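Progress report to the Neltden Fund
Plant-Based School Lunch Project, Susach district
11 Mar 2021
Prepared by Hae-won Um, project lead

What a winter! When we sent you our last report we had three school kitchens signed up and a lot of nervous emails in the drafts folder. Most of those emails have been answered now, and I'm delighted with where we are, even with the things that slid.

Menus

The grant asked us to develop and test 20 main dishes with no meat, eggs or dairy, and all 20 are written up and costed. The lentil sloppy joe was the runaway favorite in the tasting sessions, and the white bean chili came close behind. Two recipes had to be rebuilt from scratch (the cauliflower bake went watery when it was held in a warmer, and the first veggie meatball fell apart if you looked at it). Both are fine now. The recipe cards give quantities for small and large kitchens, with allergens marked at the top.

We also decided to move the animal welfare material out of the cooks' handbook and into its own booklet. The cooks told us they wanted a handbook they could prop open next to a stove, and they were right. The booklet covers how hens, dairy cows and pigs are kept on large farms, in plain words, and teachers have been asking for extra copies. 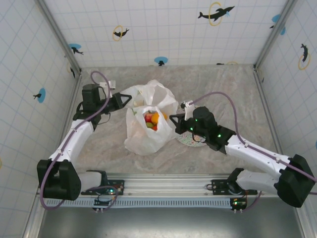
Training has been my favorite part. We ran the full course for 27 kitchen staff, most of it over video, with the knife work and batch cooking done in person in small groups. People who came in saying that kids won't touch beans went home with a container of leftovers and a plan for the following week. One head cook has already swapped out chicken nuggets on her own schedule, without waiting for us, and sent me the new menu with six exclamation points on it.

Suppliers

Brerkari has agreed to hold its price on dried beans and chickpeas through June, a big help to the smaller schools. Rezaei will supply the soy mince, but its minimum order is too large for any one kitchen, so we are setting up a shared order for the district. The paperwork for that is slower than I'd like. I expect it to be settled before the next report, and in the meantime the recipes that use mince can be made with lentils.

What is behind

The parent evenings. We planned to hold them in person and had to put them off, then put them off again. We now plan to do them online, with up to 30 families at each one so there is time for real questions. The student survey is also late: the first version was too long and the younger kids gave up on it. A shorter one is with the schools for comments.

Budget

Spending is under plan on travel and room rental and slightly over on printing, all of it down to the booklet. I'd like your approval to move part of the unused travel money to printing so we can do a second run. The revised budget sheet is attached, with the changed lines marked.

Next

We'll start the shared order, hold the first parent evening, and get the short survey out. I'd also love to have someone from the Fund join a tasting session once visitors are allowed back in the kitchens. Please come hungry, and let me know if the sloppy joe should be on the list.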